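A Day at the Benefits and Coverage Fair

The regional benefits and coverage fair ran for a single day this year, on a Wednesday, in a convention hall with too few outlets and very good parking. I went because our office changes health plans in January and I had been told to come back with something better than a folder of brochures. I came back with the folder too.

Registration opened at 8 a.m. and the line was short. The program listed 77 exhibitors. Most were insurers, brokers and payroll companies, with a smaller group selling software to employers who do their own enrollment. The state marketplace had a double booth near the entrance, and it stayed busy until the afternoon.

The first session was on what small employers can expect from next year's rates. The speaker, a broker, went through the steps an insurer takes before a premium is set, from the filing to the state's review. She was careful to say that a proposed increase and an approved increase are different things, and that people often read the first number in the news and never see the second. Several people asked whether Congress would change the tax credits. She said she did not know, and that she was advising clients to plan under current law and keep a second budget in a drawer.

After that I walked the floor. Finda had a large stand and was showing a plan comparison tool. You enter your workers' ages and zip codes and it lists the plans by total cost, including the deductible. I tried it with a made-up office of nine people. The results were easy to read, but the drug lists were links to the insurers' own pages, and two of them did not open. The representative wrote that down.

Plendeo is a regional insurer that sells only to groups. Their lowest plan had a deductible of $900, with a narrow network to match. I asked which hospitals in our county were included and was given a printed list. Our workers mostly use the hospital on the east side, and it was not on it. That ended the conversation, politely. 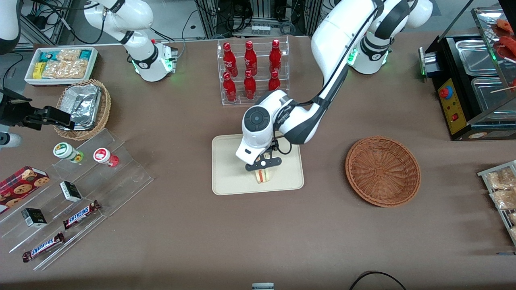 The second session, at 11, was about the Medicaid expansion and what it has meant for clinics in rural counties. It was the best attended of the day and the room ran out of chairs. A clinic manager said that 53 percent of her patients now come in with some form of coverage. Before the expansion, she said, the front desk spent most of its time on payment plans. She also said that being covered has not made it easier to find a dentist, and there was some nodding at that.

A man in the back row argued that the state would be left with the bill if the federal share were cut. The moderator let him finish and then asked the panel to answer. One panelist agreed that the risk was real. Another said the legislature had already written in a review if the share dropped. Neither changed the other's mind, but it was a calmer exchange than the ones I have heard at town meetings.

Lunch was a box for those who had ordered ahead and a long wait for those who had not.

In the afternoon I stopped at Jaiswal, a brokerage that works with firms of our size. They charge the employer nothing and are paid by the insurers, and they said so before I asked. I took a card. Skillum, two booths down, sells training for the people who handle benefits in an office. Their online course is $79 a person and covers enrollment periods, notices and the forms that have to go out after someone leaves. I signed up for it, mainly for the forms.

The last session was a question hour with staff from the marketplace. Most questions were about people who turn 26 in the middle of the year, and about what counts as proof of lost coverage. A letter from the old insurer is enough in most cases, and it should show the date coverage ended.

The hall closed at 4 p.m. Parking was free with a stamped ticket – the stamp is at the registration desk, which closes at 3:30.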